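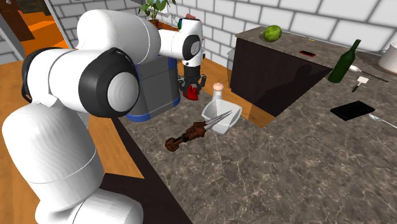 Figure 5. White robot arm with black gripper, fingers down.

Section 6. Importing a family file and merging duplicate people

Use the steps in this section when you bring a GEDCOM file from another program, or from a relative, into a Stisadach tree that already has people in it. If your tree is empty, use Quick Import on the Start page instead and skip to Section 7.

Before you begin

You need the Editor or Owner role on the tree. Viewers can open the import page but the Import button stays gray.

The file name must end in .ged. Zipped files have to be unzipped first. Photos and scanned records are not carried inside a GEDCOM file and must be added separately (see Section 9, Media).

CAUTION: An import cannot be undone from the Edit menu. Make a backup of the tree before step 1. Go to Tree > Backup > Save Now and wait for the word Complete.

Importing the file

1. Open the tree you want to add to. Check the tree name in the top bar.

2. Choose Tree > Import > From File.

3. Select the file and click Open. The program reads the file and shows how many people, families and sources it contains. Nothing has been added at this point.

4. Under Character Set, leave the setting on Automatic. If names in the preview show question marks or boxes in place of accented letters, change it to UTF-8. If that makes no difference, try ANSEL, which many older programs used.

5. Under Living People, choose Keep Private or Leave Out. Keep Private is the default.

6. Type a label for the import, such as the name of the person who sent the file. The label is attached to every person added and can be searched later.

7. Click Import. A file of 982 people takes about 15 minutes on the hosted version. You can close the window while it runs.

NOTE: Dates that the program cannot read, such as "harvest time" or "before the flood," are kept word for word in the Date Text field. They are not used for sorting or for the duplicate check.

Reviewing possible duplicates

When the import is finished, the Duplicates page lists pairs of people who may be the same person. Each pair has a score from 1 to 5, based on name, birth date, birthplace and close relatives.

1. Choose People > Duplicates.

2. Sort by Score, highest first.

3. Click a pair to open both people side by side. Facts that differ are marked in yellow.

4. Compare parents, spouses and children before you look at dates. Cousins were often given the same grandparent's name and may have been born in the same village in the same year.

5. Choose one of the following.
Merge: the two records become one.
Not a Match: the pair is removed from the list and will not be offered again.
Later: the pair stays on the list.

6. If you chose Merge, pick the preferred value for each yellow fact. The other value is kept as an alternate, with its source.

7. Click Confirm.

CAUTION: Do not use Merge All on pairs with a score under 5. Parents and children who share a name will be joined, and the line above them will loop back on itself. The only repair is to restore the backup.

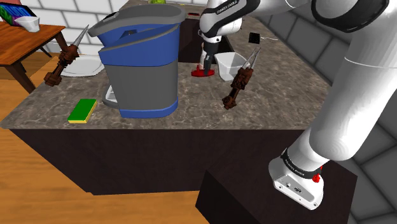 Katsuhiko Kuroda writes in the user notes for this section: I merged the children first and ended up with three sets of the same parents. Start with the oldest generation and work down. After the grandparents were merged, most of the pairs below them went up a point and were easy to decide. I'd also write down which spelling of the surname you prefer before you start, because I changed my mind halfway and had to go back.

Merging in that order is supported. To list the oldest people first, click the Birth column on the Duplicates page. Scores are worked out again after each merge, and the list may take a few seconds to refresh.

Checking the result

1. Choose Tree > Check. The report lists people with more than two birth parents, children born before their parents, and people with no links to anyone else.

2. Open each entry and correct it, or click Ignore if the entry is right as it stands.

3. Search for the import label from step 6 of Importing the file. Open a few people and confirm that their sources came across.

NOTE: Files saved from Jemorska place all sources in the Notes field. Use Tools > Split Notes to move them.

If the import stops

Message "Header missing": the file was not saved completely. Ask the sender to export it again.

Message "Tree locked": another editor is importing or making a backup. Wait until they have finished, then repeat from step 2.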